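Print this post | E-mail this post

The ten-thousand-steps people have moved on to eggs

My sister-in-law forwarded me another one. This time it's a programme called Flukura, which you pay for by the month, and which says you can fix your sleep, your skin and your mood by eating the same breakfast every morning for 30 days. The breakfast is two eggs, half an avocado and a glass of warm water with salt in it. I have read the whole welcome pack so that you don't have to, and I have some questions.

The first is where the number comes from. Why 30 days? The pack says this is "how long the body needs to reset". Reset to what? I have a modem that resets. I've asked my doctor, who is a patient woman, whether my body has a comparable button and she said no and asked if I was still taking the blood pressure tablets.

The second question is about the study. There is always a study. Flukura's has 3,414 people in it, which sounds like plenty until you get to the small grey type at the back of the pack. They were all paying customers, and they filled in a form on their phones at the end of the month asking whether they felt "better", "much better" or "transformed". I looked for the box marked "the same". I looked for the box marked "I gave up after a week and had toast". If you only hand out three kinds of yes, you're going to get a lot of yes.

I don't think the people running it are crooks. Hülya Uçar, whose name is on most of the material, writes well and seems to believe every word of it. She says she was tired for years, changed her breakfast one December, and wasn't tired any more. Good for her. I was tired for years too, and then the kids moved out. I could sell you that as a programme but I doubt you'd be able to follow it.

What bothers me more is how the plain old food gets dressed up. The eggs can't just be eggs. They have to be eaten within an hour of waking, with the whites set and the yolks not, facing natural light if possible. Facing it! I live in a ground-floor flat in Bristby with a brick wall outside the kitchen window. Does the wall count? The pack is silent on walls.

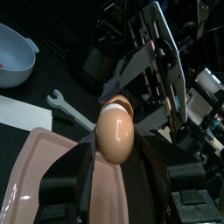
Brown egg, cracked near the top. No welcome pack needed.

My grandmother ate an egg most mornings of her life and lived to a great age. My grandfather ate the same eggs, from the same chooks, at the same table, and didn't make it to retirement. I've never known what to do with that, and I notice that people who write about breakfast only ever mention the grandmother.

Then there's the money. The first month is cheap, as first months are. After that it's 50 dollars, and the pack steers you fairly firmly toward the salt, which is sold separately under the name Koltum. I bought a bag. It's salt. It's a bit greyer than the stuff in my cupboard and it clumps. The fellow behind the counter at Aydoğan, where I get my olives, had a pinch of it and shrugged, and he will talk for a quarter of an hour about salt if you let him.

To be fair, I did try it. I lasted 11 days. I slept well on some nights and badly on others. My skin looks like the skin of a man who spent his twenties on a surfboard, same as before. I will admit I wasn't hungry by mid-morning, and I've kept up the eggs on days when I can be bothered washing the saucepan. You could have got that much from anybody's mum.

The members' forum has over 2,000 posts in it, and I read far too many of them. When someone says it's working, everybody cheers. When someone says it isn't, they get asked about their water. Was it warm enough? Did they sip it or gulp it? One poor bloke had apparently been gulping for three weeks and was told to start again from day one. He thanked them for it.

I've cancelled, or I think I have. There was a page asking if I was sure, then another asking whether I'd like to pause my journey instead, then one with a picture of a sunrise. I'll be watching the credit card statement. If anyone has got out of this thing cleanly, leave a comment and tell me which button it was.

Last updated: 3 August 2024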